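Friday at the Wastton open day

I drove 80 miles on Friday to see the open day at Wastton, where they are teaching robots to do kitchen chores. I signed up in February and had mostly forgotten until the reminder came. Parking was free and the coffee was bad.

They have a practice kitchen with a sink, cabinets and a dish rack that pulls out below the counter. We went in by groups and got 30 minutes each.
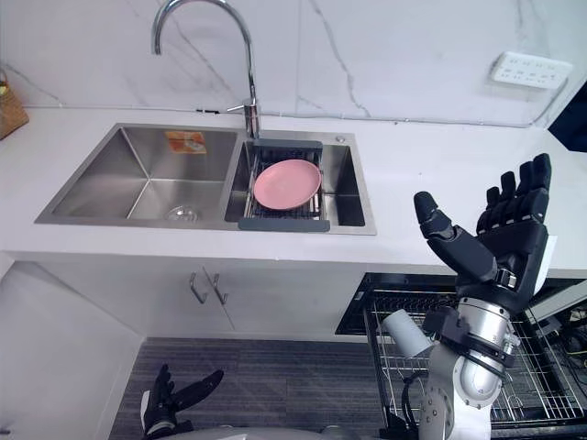
The engineer with our group talked mostly about hands. A simple gripper is cheaper and easier to fix, she told us, but fingers can hold more kinds of shapes. They try both. She also said they had logged 1,127 practice runs in that kitchen, and that plates were still a headache.

I asked how hard the fingers squeeze. She said it depends on the object and moved on to the next question. 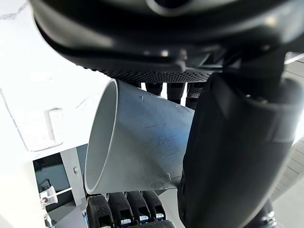 The black hand holding a light gray tube, fingers above and below.

I had expected more speed from the videos online. I still stayed for a second turn with the late group, and I would go again next year if they run it.

I sent a draft of this to the others in my car pool.

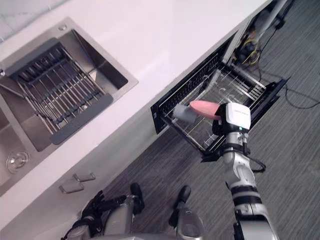

Frans Peeters wrote back that speed doesn't matter much to him. If it does the dishes while he's asleep, it can take all night. He wants to know what one would cost, and I forgot to ask.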